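Guides > Workrooms > Lights and Ceilings

How to clean louvered ceiling lights without taking down the whole fixture

Jomar Manalastas
Tuesday, May 18, 2021

In our workroom in Prumley the ceiling lights are of the louvered kind, with thin slats and the tubes behind them. I have cleaned them two times a year for some years, and before that I did it wrongly. The first time I wiped the slats while they were in the ceiling, and all the dust came down on the benches. Now I take the louver out and wash it in a tub. The method is slow but the result is much better.

What you need:

A stepladder with a wide top step
A soft brush, like the one for painting walls
A vacuum cleaner with a brush head
A plastic tub, long enough that the louver can lie flat
Dish soap, lukewarm water, and cotton gloves
Old sheets to cover what is under the light

Switch off the light at the wall and also at the breaker. Put a piece of tape over the breaker so that another person does not switch it on. Then wait until the tubes are cold. I wait 18 minutes, it is my habit, and I use this time to spread the sheets.

If there is equipment under the fixture, cover it before you open the ladder. Do not lean on anything to reach farther. Come down and move the ladder, even when it is only for one slat.

First use the vacuum on the louver while it is still in place. Hold the brush head very lightly and follow the direction of the slats. If you go across them, thin slats can bend, and a bent slat you will see every day after that. In the corners the vacuum does not reach well, so there I use the soft brush with one hand and keep the hose near with the other. 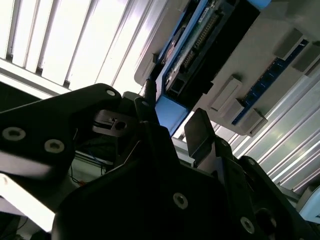 Do I have to remove the tubes to wash the louver?
In most fixtures the tubes can stay where they are, and only the louver comes down. Wipe the tubes with a dry cloth when they are cold, and never spray anything up into the fixture.

Now put on the gloves. Most louvers hang on springs or small hooks. Push one long side up a little, move it toward the wall, and let the other side come down slowly. Some models have a thin safety cord, and you must unhook it at the end. Before you unhook it, make a small pencil mark on the edge which was nearest to the door. I have turned a louver the wrong way 2 times, and it did not close.

Fill the tub with lukewarm water and a little soap. Lay the louver in it and leave it for 11 minutes. After that move it gently up and down in the water. Do not rub with a sponge, above all on shiny metal slats, where the scratches show at once. If there is old grease between the slats, change the water and repeat. My colleague Rhea Quiambao uses a baby's toothbrush for the joints and I have taken this from her.

Rinse with clean water and shake off the drops outside. Let the louver stand on its short side against a wall, on a towel, until it is fully dry. In our room this takes one night. I do not use a hair dryer on plastic slats.

While the louver is drying, wipe the inside of the fixture with a dry cloth. Look also at the ends of the tubes. If they are dark, you can order new ones now and change them on the same day you put the louver back.

To put it back, wear the gloves again, because fingerprints on the slats are very visible when the light is on. Hook the cord, find the pencil mark, lift one side, and then the other. Take off the tape and switch on the breaker last.

For the second cleaning of the year I choose July, when the windows are open and the drying goes faster.

Tagged under: ceiling lights, dusting, twice-a-year jobs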